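Zultetti opens order book for its new Pomare touring screen range

Sturnham, October — Motorcycle accessory maker Zultetti is very pleased to announce that its new range of touring windscreens, named Pomare, is now open for orders through dealers and directly from the company's own counter in Sturnham. The range covers 54 motorcycle models at launch, from middleweight commuters up to the big adventure tourers that so many of our customers load to the gunwales every summer, and it is the largest single release the company has ever put its name to.

It has been a long road to get here. The first Pomare screen was cut nearly three years ago for a customer who wanted to ride to the north of Norway and back without arriving home deaf, and it was never meant to be more than a one-off. He liked it enough to send two of his friends to us, and they sent a few more, and before very long there was a shelf in the workshop with people's names on it and a waiting list pinned up next to the kettle. We thought it was time to do the job properly.

What riders asked for

Before drawing anything for production, Zultetti sent a questionnaire to riders who had bought one of its luggage racks or engine guards in the past. A total of 2231 came back, many of them with extra sheets attached, and a good number with sketches. The company would like to thank every one of those riders, including the gentleman who enclosed a full account of his tour of the Pyrenees, which was read aloud over several lunch breaks and much enjoyed.

The complaint that came up again and again was noise. Plenty of riders told us they had bought a taller screen expecting peace and quiet and had ended up with a booming at helmet height that was worse than the open wind. Others wrote about shake at motorway speed, about screens that hid the instruments in low sun, and about fittings so fiddly that the screen went on once and was never touched again. Shorter riders made the very fair point that almost everything on sale seems to be shaped for somebody over six foot, and that looking through the top edge of a screen on a wet night is no way to spend an evening.

All of this went into the Pomare design. The upper edge has a shallow lip that turns the air upwards a little earlier, and there is a slot low down in the middle of the screen that lets some air through behind it, which helps to settle the buffeting for most riders. Each screen is offered in three heights, and we would much rather you rang and talked it over with us than guessed. 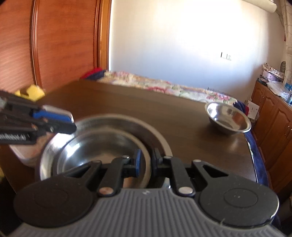 A bracket you can adjust with gloves on

Every Pomare screen is held by the new Erneck bracket, which replaces the fixed mounting used on our earlier screens. The Erneck uses the motorcycle's original screen mounting points, so there is no drilling and no cutting of the fairing, and the bike can be put back to standard whenever the owner chooses. Two large knobs, one on each side, release the screen so that it can be raised, lowered or tilted, and they have been made deliberately chunky so that a rider in winter gloves can manage them at the side of the road. Please do this with the motorcycle at a standstill!

The bracket arms are cut from stainless steel and finished in satin black. A bare stainless version will follow in the spring for those who prefer it, and we know from the letters that there are quite a few of you. Rubber bushes sit between the arms and the screen to take up vibration, and these can be bought separately as a small spares pack, along with the knobs and bolts, so that a lost part need not mean a new bracket.

Riders who already own one of the older Zultetti screens have not been forgotten. The Erneck can be supplied on its own for most of them, and the workshop is happy to look at a photograph and say whether yours is suitable. Older screens sometimes have hairline marks around the bolt holes after years of use, and if we spot anything of that kind we will tell you plainly and suggest what to do about it.

Out on the road

The production screens have been ridden through two winters and the summer in between, on motorcycles belonging to staff and to a handful of patient customers. The longest single trip was a run of 2385 miles, taking in the Alps and a great deal of rain in eastern France, with the same screen and bracket fitted from start to finish. The bolts were checked every evening and the notes from that trip led directly to a change in the rubber bushes, which were made slightly firmer as a result.

More of the testing than you might imagine was done on the ordinary dual carriageway outside Sturnham, back and forth, with a lorry ahead and then without one, trying one height and then the next. It is not a glamorous stretch of road, but it has a good long exposed section where the wind comes across the fields from the side, and it told us a great deal about how the larger screens behave in a gust. The tallest screen for three of the lighter machines was dropped altogether after those rides. We felt it caught more crosswind than we were comfortable with, and those models are offered in the low and middle heights only.

Colours and finishes

Pomare screens come in clear and light smoke for all models. A darker smoke is available in the low height only, where the rider looks over the screen and never through it. All of them have a scratch-resistant coating on both faces, and a soft cloth bag is included in the box for keeping the screen safe when it is off the bike.

A word on cleaning, as it causes more heartache than anything else we deal with. Plain water, a little mild soap and a soft cloth will do the job nicely. Lay a wet cloth over the screen for ten minutes if it is thick with flies, and they will lift away without scrubbing. Household glass sprays should be kept well clear, and so should petrol, which people do still try.

Prices and ordering

The Pomare screen, complete with Erneck bracket and all fittings, costs £201 for every model and in every height. We settled on a single price after some debate, and we hope it makes life simpler for dealers and customers alike. The Erneck bracket on its own and the spares packs are listed in the new price sheet, which is available on request by post or by email.

Orders are dealt with in the order they arrive. Screens for the more popular machines are in stock now, and the less common ones are being made in small batches over the coming months, so there may be a wait of a few weeks for some. If that is the case you will be told when you order, and no payment is taken until your screen is ready to be sent out.

Fitting takes most people less than an hour with ordinary tools. Printed instructions are included in the box, in large type, with drawings for each model. For anyone who would prefer to have it done, the Sturnham workshop offers free fitting by appointment to customers who collect in person, and there is tea while you wait and generally somebody willing to talk about motorcycles.

Dealers

Existing Zultetti dealers will receive a display screen and bracket, together with a fitting guide for the workshop, before the end of the season. Dealers who do not yet carry our products and would like to are warmly invited to get in touch. We are a small firm and like to know the people who sell our things, so do expect a telephone call and quite possibly a visit.

Looking ahead

More models will be added to the Pomare list through next year. Requests are welcome, and the surest way of moving a motorcycle up the list is to lend us one for a day or two so that it can be measured — it will be kept indoors, returned clean, and fitted with the first finished screen for that model free of charge. We are particularly keen to hear from owners of older tourers from the 1990s, which are very poorly served at present and which still cover enormous distances in the hands of people who love them.

About Zultetti

Zultetti designs and makes motorcycle accessories in Sturnham, including luggage racks, engine guards, centre stands and windscreens. The company began in a rented lock-up making racks for local riders and now supplies dealers throughout Britain and Ireland. Its counter is open to visitors from 9 am until 4.30 pm on working days, and there is level parking for motorcycles directly outside the door.

Notes to editors

Screens for review can be supplied for any motorcycle on the current list, with either tint and in a choice of heights. Product photographs, the full model list and the fitting instructions are available from the Zultetti press desk in Sturnham.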